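Kitchen and Common Room Safety Checklist, with Comments
Last updated: 26th January
By Lộc Vũ

I love this walk-through. It takes one cup of coffee and a flashlight, and you always come away knowing the building a little better. Work through the items in order, mark each one OK, FIX or ASK, and write your comment while you are still standing there.

The first two items are about counters and tables, so start with whatever surfaces people put things down on.
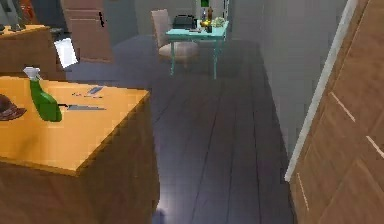
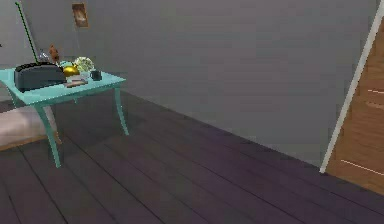

1. Counters and work surfaces

[ ] Knives stored in the block or rack, none lying out
[ ] Spray bottles labeled and kept away from food prep
[ ] Personal items (hats, bags, keys) off the counter

Comment: FIX. Knives go back in the rack as soon as they are dried, please. Every spray bottle needs a label, even if it only holds water. The labels are in the drawer under the phone and there are plenty of them!

2. Tables and small appliances

[ ] Table steady when you press on each corner
[ ] Appliances sit well back from the edge
[ ] Cords not hanging where a child can reach
[ ] Crumb trays emptied

Comment: OK on the Lirneo side. On the Hứa side one table rocks a bit. I tightened the bolts and will check it again next time.

3. Outlets and cords

[ ] No outlet warm to the touch
[ ] GFCI test button trips and resets
[ ] No extension cord used as permanent wiring

Comment: ASK. All the GFCI outlets tripped and reset on the first push - very satisfying. The space heater in the reading corner is marked 1408 watts and was sharing a power strip with a lamp. I moved it to its own wall outlet. Can we agree it stays there?

4. Fire safety

[ ] Extinguisher gauge in the green, pin and seal in place
[ ] Smoke alarm sounds when tested
[ ] Fire blanket hanging within reach of the stove
[ ] Nothing stored on or over the burners

Comment: OK. The alarm is loud and wonderful. Warn the people upstairs before you press it. The extinguisher is due for service in July, and Drudero has the paperwork.

5. Floors and exits

[ ] Both doors open fully from the inside
[ ] Mats flat, no curled corners
[ ] Exit signs lit
[ ] Hall clear to a width of 1000 mm at the narrowest point

Comment: FIX. The hall measured short by the coat rack. Sliding the rack 300 mm toward the window gives us the full width and looks better too. The mat at the back door has started to curl, so I flipped it for now.

6. Refrigerator and dry storage

[ ] Fridge at 40°F or below
[ ] Raw meat on the bottom shelf
[ ] Open packages dated

Comment: OK. Fridge read 38. Great job on the dating, whoever has taken that on. Two bags of rice had no date and I put them on the front shelf to be used first.

7. First aid kit

[ ] Burn gel in date
[ ] Bandages in at least three sizes
[ ] Contact card filled in

Comment: FIX. Burn gel has expired. New gel is on the Ziltton order, number 230. Contact card still shows the old front desk phone.

Open items carried over: rocking table, back door mat, burn gel, contact card. Initial next to each one when it is done and leave the sheet on the clipboard by the sink.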